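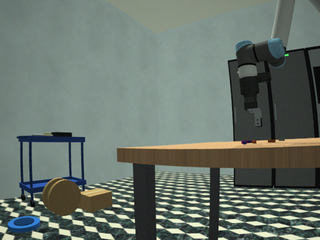 **Ticket:** Scheduled export to Zimbridge drops rows with accented characters
**Product:** Grister (on-premises install)
**Raised by:** Flor Sotelo, Inevent
**Priority:** Medium
**Status:** Resolved, follow-up open

### Reported problem

The nightly export from Grister to the Zimbridge import folder completes without an error, but the record count on the Zimbridge side is lower than the count in Grister. The export on Wed 27 October should have held 1,000 contact records. Zimbridge loaded 700. The job log on the Grister server shows exit code 0 and no warnings.

Flor checked a handful of the missing contacts by hand. Most have an accent in the surname or the street name, but not all of them do.

### Environment

- Grister server and Zimbridge client on separate machines, same network
- Export format: CSV, comma separated, text fields quoted
- Transfer by shared folder, picked up by the Zimbridge watcher
- Job template last edited in April, when the postcode column was added

### Steps taken

**1. Ran the job by hand.** Same result. The file in the outgoing folder has the full set of records plus the header line, so nothing is lost on the Grister side.

**2. Compared the file before and after transfer.** Checksums match. The shared folder is ruled out.

**3. Opened the file in a plain text editor.** It is saved as Windows-1252. The Zimbridge import profile is set to UTF-8. This explains the accented rows: the importer meets a byte it can't read and discards the line.

**4. Changed the export encoding to UTF-8 and ran again.** Zimbridge still came up 50 records short. Accented names now load correctly.

**5. Turned on verbose logging in the Zimbridge importer.** Under Settings > Import > Diagnostics. The default level only writes a line when a whole file is rejected, so skipped rows leave no trace. With verbose on, every remaining reject gave the same message:

```
row skipped: unexpected end of quoted field
```

**6. Looked at the rejected rows.** Each has a line break inside the Notes field. Grister quotes the field properly, but the import profile had "Treat each line as one record" ticked. The importer cut the record at the break and threw away both halves.

**7. Unticked the option and ran again.** Full count loaded. Flor confirmed the totals match and spot-checked the Notes field on the contacts that had been missing.

### Cause

Two separate faults:

- Encoding mismatch between the export template and the import profile. The April edit was made on a copy of an old template, and the copy carried the old encoding with it.
- Import profile not set up for line breaks within a field. This was probably wrong from the start, but the Notes column was not part of the export before the template was copied.

### Other things noticed

The Staniforth add-on is still installed on the Grister server and runs its own clean-up job, set for 17 minutes past the hour. It moves old files out of the outgoing folder. It played no part in this fault, but if an export ever runs long the two could collide – worth moving one of them. Flor will ask whether the add-on is still in use.

Verbose logging has been left on for now. The log file grows quickly at this level, so it should go back to normal once a week of clean runs has passed.

### Outstanding

- [x] Correct encoding in the live template
- [x] Correct import profile
- [x] Reload missing contacts
- [ ] Delete the old template so it can't be copied again
- [ ] Add a row count check at the end of the job, with an email on mismatch
- [ ] Decide on the Staniforth clean-up job

Ticket to stay open until the row count check is in place.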